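4. Submitting a request for records to a committee

This section explains how to send a records request through the Pavthorpe portal. Please read section 3 first if you did not yet create your account. You need an account even if you only want to follow a request made by another person.

4.1 Before you start

Prepare the name of the committee, the period you are interested in, and the kind of record (minutes, witness list, letter, expense claim). The portal holds records from 2094 hearings. Older papers are kept by the Sornley reading room and they must be asked for by post.

Note: A request without a period is returned to you. It is not refused, but you lose your place in the queue.

4.2 Filling in the form

1. Sign in and choose New request.

2. In the field Committee, type the first letters of the name and wait for the list. Do not paste the name from another page, the list will stay closed.

3. Enter the period. If the hearing was adjourned and continued later, enter the first day and the last day.

4. Describe the record in the box Details. Write one record per line. The box accepts 13 lines. For a longer request, open a second form and write the reference number of the first one in its top line.

5. Choose how you want to receive the answer. Paper copies are mailed from the Kiltetti office and there is a fee for colour pages.

6. Press Check. Fields with a problem get a red border. Correct them and press Check again.

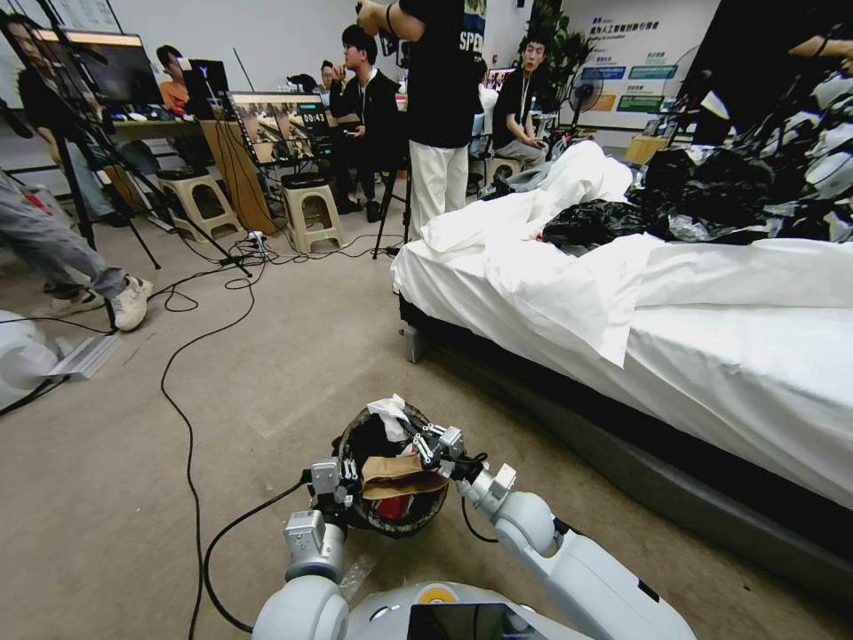
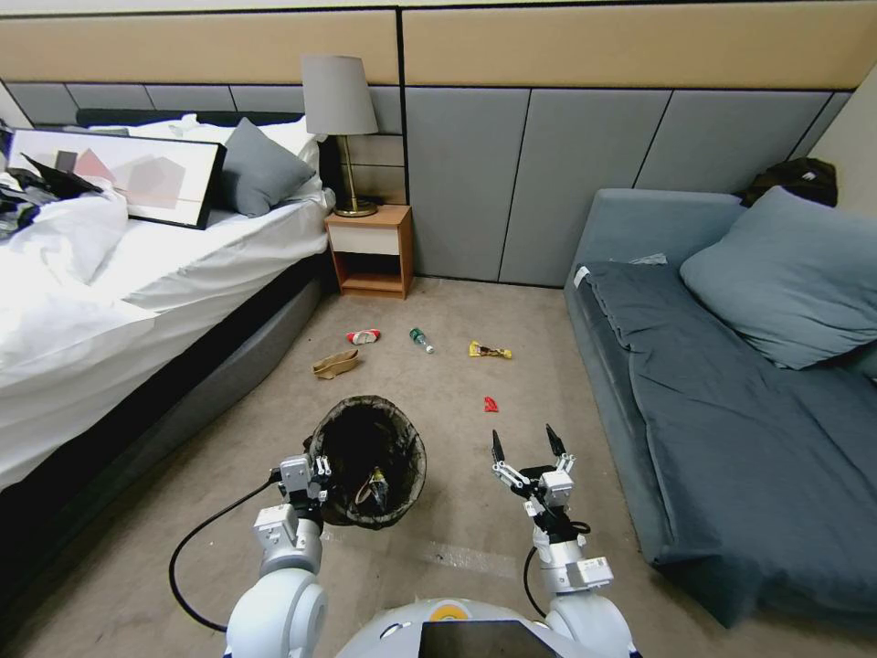
7. Press Submit and write down the reference number. It has four digits, for example 3158, and it is also sent to your email.

Caution: Do not press Submit two times. The second press makes a second request, and both will wait until a clerk has joined them by hand.

A comment left under this step, by a reader signed as Yáñez, asks for one addition: "If the page freezes after Submit, look in My requests before you do anything else. Mine was already there, with a number, although the screen still showed the form. I would also move the warning so that it comes before step 7, I read it too late." We kept the order of the steps for now, but the advice about My requests is correct and you should follow it.

4.3 After you submit

The status is first Received, then With the clerk. The usual waiting time is about 26 working days. During an election period it is longer, and the new date is shown beside the status.

If part of a record is blacked out, the answer must name the rule that was used. When no rule is named, open the request and choose Ask for reasons. This does not close your request and there is no fee.

Note: The button Withdraw is beside Ask for reasons and has the same colour. A withdrawn request cannot be opened again.

4.4 Changing a request

You can change the Details box as long as the status is Received. After that, send a message to the clerk from the same page.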